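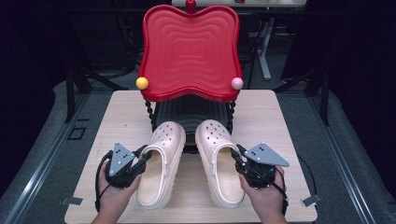
How do you get pale pink clogs clean again without wrecking them?

Lukewarm water, a squirt of washing-up liquid and an old toothbrush, then let them dry indoors, well away from a radiator or a sunny windowsill.

Search the forum... Go

Filed under: Home & Wardrobe > Shoes, Boots and Other Muddy Things

Posted Saturday, August 21, 2021 by Hélène Simard

Starting a proper thread, as the clog question has now taken over the one on grouting and the grouting people are getting restless. The answer up top is the one we seemed to settle on. My own clogs are the light pink sort with holes over the toes and a strap that swings round on a rivet, and I bought them in April for what the shop called light garden use. I have a clay garden. You can guess the rest.

The tops came up fine. The cream footbeds are another matter – they've gone the colour of builder's tea and I don't know whether to scrub harder or start calling it beige.

Also open to views on where people keep theirs. Mine live wherever I stepped out of them.

---

gravelbed
Bicarb. Make a paste with a bit of water, leave it on the footbed while you have a cup of tea, toothbrush, rinse. I've done it on mine for years and they're still going, if not exactly admired.

---

Aaliyah Robichaud
Bicarb is fine. What is not fine is what my brother did, which was put his through the dishwasher. They went in as a size 9 and came out fit for a child with very flat feet. Foam clogs and hot water don't mix.

---

plimsoll_line
Dishwasher on the cool setting, top rack, never had a problem.

---

Aaliyah Robichaud
With your plates in?

---

plimsoll_line
Not with the good plates.

---

Hélène Simard
I'm going to pretend I didn't read that and try the bicarb.

---

gravelbed
On the holes: cotton buds. The toothbrush goes over the top of them and leaves a little ring of mud in each one, so you end up with clean clogs and what looks like blackheads. It takes ages. Put the radio on.

---

mrs_t_upstairs
Or a bottle brush with a narrow end, the kind for flask lids. Mine's a Kirnow and it fits the holes on my pair nicely, though now of course I need another one for the flask.

Don't forget under the strap where it meets the side. Swing it forward, clean, swing it back, clean again. Grit gets in by the rivet and that's the squeak you can hear in the supermarket.

---

Hélène Simard
I thought the squeak was me.

---

oldhorrocks
Can we talk about storage, as she did ask. I have a Horrocks rack by the back door, 2 tiers, and clogs fall through the bars of it heel first. Marvellous for boots. For anything with an open back you want a flat shelf or a tray with a lip.

---

plimsoll_line
A chair. I've got an old kids' plastic one by the door and the clogs go on the seat. Up off the floor, easy to grab, wipes down.

---

Aaliyah Robichaud
So you've nowhere to sit while you put them on.

---

plimsoll_line
They're clogs. You don't sit down to put clogs on, that is the entire point of clogs.

---

mrs_t_upstairs
Speak for your own knees.

---

gravelbed
I'm with mrs_t. Chair for sitting, tray for shoes. Side by side in the tray, toes to the wall and heels facing you, then you can walk straight in without doing a little dance on the mat.

---

oldhorrocks
Toes facing OUT. You turn round, step back in, and you're pointing at the garden.

---

gravelbed
You reverse into your shoes?

---

oldhorrocks
I do everything at that door in reverse. It's a very small porch.

---

Hélène Simard
Update for anyone still here. The bicarb has shifted most of it. The left footbed is back to cream, and the right one has a patch under the heel that I suspect is creosote and therefore permanent. I tried a melamine sponge on the patch and it took the shine off round the edge, so don't do that, or do it somewhere your foot will cover.

The soles I did outside with the hose and an old fork. They're the chunky kind and there was a fair bit of my flower bed in there.

---

mrs_t_upstairs
White vinegar on the patch? Diluted, dab it, rinse well. Won't hurt to try on a bit that's already ruined.

---

Aaliyah Robichaud
Not straight on top of the bicarb though, or you'll have a nice fizz and a clog that smells of chips.

---

plimsoll_line
Top rack. Cool setting. I'm just saying.

---

Hélène Simard
Vinegar tomorrow. They're drying in the bath for now, toes to the taps, and oldhorrocks can make of that what he likes.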